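Tekitside
Audio / Rack Processors / Vocal Chain

Santoro 554 Two-Channel Vocal Processor

Part no. 554-R
Status: In stock, ships Tuesday

Overview

The Santoro 554 is a two-channel analog vocal processor in a 2U rack enclosure. Each channel combines a microphone preamplifier, a high-pass filter, an optical compressor, a de-esser and a three-band equalizer. The channels can be run independently or linked as a stereo pair for mix bus work.

The unit was designed by Florian Imhof as a replacement for the earlier Lanlow channel strip. The preamplifier section is carried over with minor changes to the grounding. The compressor and de-esser are new circuits.

Preamplifier

Input is by transformer-balanced XLR on the rear panel, with a parallel XLR on the front for channel 1 only. Gain is set on a stepped switch from 18 to 66 dB in 3 dB steps. A continuous output trim follows the equalizer. Phantom power, polarity and a 20 dB pad are switched per channel. The pad is located ahead of the transformer.

The instrument input on channel 2 bypasses the transformer and presents a 1 megohm load. Inserting a plug mutes the rear XLR on that channel.

Compressor

The compressor uses an optical cell in the feedback position. Ratio is fixed at 3:1 up to moderate gain reduction and rises gradually above that. Controls are threshold, attack (fast/slow), release (three positions) and makeup gain. A side-chain filter at 150 Hz can be engaged to reduce the response to plosives and proximity effect.

In linked mode the channel 1 controls set threshold and timing for both channels. Makeup gain remains independent. The optical cells are matched in pairs at the factory, and a replacement must be ordered as a pair.

De-esser

The de-esser is a split-band design acting on the signal above the set frequency. Frequency is variable from 3 to 10 kHz. Maximum reduction is limited to 12 dB. It can be placed before or after the compressor by an internal jumper. Units ship with the jumper in the post-compressor position, and each channel has its own jumper.
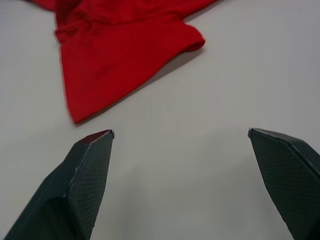 Red fabric on a pale work surface.

Equalizer

Low and high bands are shelving at 100 Hz and 10 kHz. The mid band is a peaking filter variable from 400 Hz to 5 kHz with fixed bandwidth. All three bands offer 12 dB of boost or cut. The equalizer has a relay bypass, so with the section switched out the signal does not pass through its amplifiers.

Specifications

Channels: 2
Frequency response: 15 Hz to 40 kHz, +0/-1 dB
Equivalent input noise: -127 dBu, A-weighted, 150 ohm source
Maximum output level: +26 dBu
Output impedance: 75 ohms, transformer balanced
Power: internal linear supply, 115/230 V selectable
Power consumption: 30 W
Dimensions: 2U, 19 in. rack width, 11 in. deep behind panel

Installation

Leave one empty rack space above the unit. The power transformer is on the left side as seen from the front, and low-level equipment such as tape preamps or phono stages should not be mounted directly against that side. Check the voltage selector on the rear panel before connecting power. The fuse must be changed when the selector is changed. Both fuse values are supplied.

Allow 20 minutes of warm-up before setting levels for recall. The meters read gain reduction or output level and are calibrated for 0 VU at +4 dBu.

Included

Processor, power cord, rack screws, spare fuses, two spare jumpers, printed manual, recall sheets.

Options

Stullow output transformers can be fitted at the time of order. They add low-order harmonic content at high level and lower the maximum output to +24 dBu. Retrofit to existing units requires return to the workshop.

Revision note

Units built from October on have sealed relays in the equalizer bypass. Earlier units can be updated at service. The circuit is otherwise unchanged, and recall sheets are interchangeable between revisions.

Price

Santoro 554: $3,765
Stullow transformer option: price on request

Related items
Lanlow channel strip (discontinued, parts available)
Matched optical cell pair for Santoro 554
Blank recall sheets, pad of 50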